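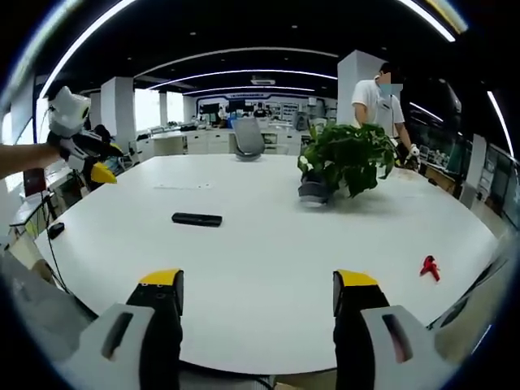 Big white table, two grippers, black thing on the tabletop.

Club build: two-gripper table clearing, looking for opinions

sprocketmoth
We're a student club, project name Katene, and the idea is that two people with hand-held grippers clear a table together while the cameras record it. Later a robot arm is supposed to learn from the recordings. "Later" is carrying a lot of weight in that sentence. So far we have 44 usable runs and the plan says 700 by the end of September. Current task is the black thing and the little red thing, both off the table, plant stays where it is. Any advice on getting to 700 before we all turn into grippers ourselves?

lowtorque
Move the plant.

sprocketmoth
The plant is part of the task. You have to work around it.

lowtorque
It has leaves hanging down the side. Half your runs are going to be a gripper in the salad. Move the plant.

Prela_bench2
Disagree with lowtorque, as is tradition. If you only ever record on a bare table you get a policy that works on a bare table. We did the Trostum challenge last year with the cleanest table in the building, then the judges set a coffee mug on it and our arm went into mourning. Keep the plant. Turn it between runs.

lowtorque
Turn it, sure, after they have one version that works. 44 runs is not the time to get fancy.

hexkey_hoarder
My worry is the table. White table, white columns, light coming in from the windows at the back. There's a paper label lying by the black thing and I had to look twice to find it. If I can barely see it, good luck to your network. Put down a dark mat.

sprocketmoth
We tried a mat at home base and people kept picking up the mat.

hexkey_hoarder
Tape it down??

sprocketmoth
It has been suggested. It is on the list, at number 19.

Prela_bench2
The yellow tips show up fine against white, for what it's worth. I'd pull the blinds before I'd buy a mat.

oddlot
Different question, who goes first? With two grippers over one table, our pairs (Indadance project, similar setup) spent most of every run being polite. Lots of hovering. The model learned to hover beautifully.

sprocketmoth
Oh no. We have so much hovering.

oddlot
Assign it. Left takes the black one, right takes the red one, swap jobs every 4 runs. And throw out the polite ones.

lowtorque
If they throw out the polite ones they'll be down to 6.

sprocketmoth
Checked. 19, thank you very much. Trying the swap thing on Sunday, plant included.

lowtorque
Move the plant.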